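Ticket 356 - Grasp example collection, bin cell 2
Status: Open (was Closed, reopened 14th September)
Project: Plakar / mixed hand tools
Raised by: bench, cell 2
Priority: Normal, then High

Summary
Recorder drops examples without saying so. Count on the screen goes up, count in the folder doesn't. Also a lot of the grasps that do get saved have the wrong outcome label. Might be two faults. Logging them together for now, split later if needed.

Setup
Arm over the metal bin, fixed camera on the bin, operator steers, gripper closes, lift, label, release. One example = one attempt, good or bad. We want the bad ones as well, please stop deleting them. Tool set is the usual Plakar one, mostly handled things, tipped in and left how they land. Recorder is the Vudach build from May. Nostura does the overnight upload and the merge.

Log

09:10 Started session. Recorder says 0. Clock on camera PC and arm PC agree, checked first because last time it was that.

09:35 Screen says 21 saved. Folder has 13. So 8 gone. No error, no warning, green light the whole time. Lovely.

09:40 Compared file times with my paper notes. Missing ones are all short attempts. Close, miss, open again straight away. Long ones are all there.

09:52 Tried it on purpose. Quick close and open on nothing, five times. None saved. Slow close, count to three, open, five times. All saved. So there is a minimum length somewhere and it is throwing away the quick misses. Which are the examples we are shortest of!

10:15 Looked in settings page. Nothing called minimum length. There's one called "settle window" set to 2.5. Turned it down to 0.5. No change. Restarted recorder. Now it changes. So settings only get read at start up - can somebody put that in the guide.

10:30 Repeat of quick test with 0.5. All five saved. Closed this half as fixed. (Wrong, see later.)

10:45 On to the labels. Outcome is set automatically from how far the fingers stay open after the lift. Anything above the threshold = holding. Works for fat handles. Thin shafts read as empty, so a perfectly good lift goes in as a fail.

10:58 Checked by eye against the video, first hundred or so of yesterdays batch. Didn't keep a proper tally, sorry, but it's the thin stuff every time. Screwdriver held by the shaft = "fail". Same tool held by the handle = "success". The model is going to learn that shafts can't be picked up.

11:20 Asked for the threshold to be lowered. Brunner tried it on the other cell and got the opposite problem, empty grasps going in as success because the finger pads don't quite meet. So no one number does it.

11:40 Workaround for today - auto label stays on but operator confirms with the foot pedal before release. One tap good, two taps bad. Slower. Fine.

12:05 Pedal taps not turning up in the file. Pedal was plugged into the camera PC. Moved to arm PC. Turn up now.

13:30 Back on after lunch. 0.5 settle window, pedal confirm, fresh tip of the bin every ten attempts.

14:10 New thing. Saved examples now have two attempts joined in one file when I go quickly. Lift, release, next approach, all in one. That's the settle window again, it is too short to spot the gap after release. Reopened the first half. Tried 1.0, still a few joined. Tried 1.5, none joined but one quick miss lost. Leaving at 1.5 and slowing down a bit between attempts.

14:25 Clutter note for whoever trains on this. Tools lying across each other are where operator and auto label disagree most. Gripper touches the one on top, the one underneath moves as well, lift looks odd on the finger reading. Pedal label is the one to trust. Please don't average the two.

14:40 Bin and arm at the current settings, for comparison with cell 1:

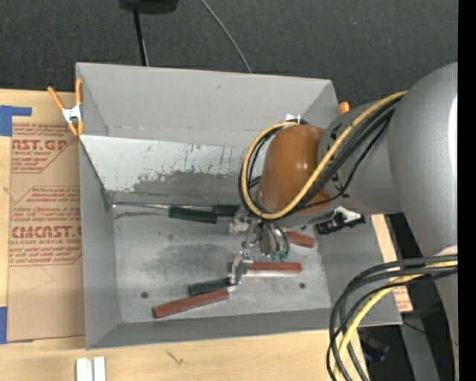 Szymon Szczepańska: read the log, two things. First, don't leave it at 1.5 just because it loses fewer. A lost miss can't be got back, a joined file can be cut afterwards using the pedal times. I'd go down to 1.0 and let me run the splitter. Second, what happened to the morning's files? If the labels before 12:05 are auto only, they need marking or they'll go in with the rest tonight.

15:05 OK, 1.0 it is. Recorder restarted so it takes. Morning files moved into a folder called auto_only, and the merge told to skip it. Good point on the pedal times, hadn't thought of that.

15:50 Splitter run on a handful of joined files. Cuts in the right place on all but one, where I'd tapped late. Will tap before opening the fingers, not after. Added to the card by the pedal.

16:30 Screen count and folder count match since restart. First time all day.

16:45 End of session. Total in the project folder 401, including auto_only. Upload left for Nostura tonight.

Still to do
- recorder to warn when it drops an attempt, request sent to Vudach
- settings read at start up only, put in guide
- relabel auto_only by eye, thin tools first
- check cell 1 for the same settle window, it's the same build so probaly yes
- better holding check for thin shafts, needs its own ticket

Status left as Open till the merge has been looked at in the morning.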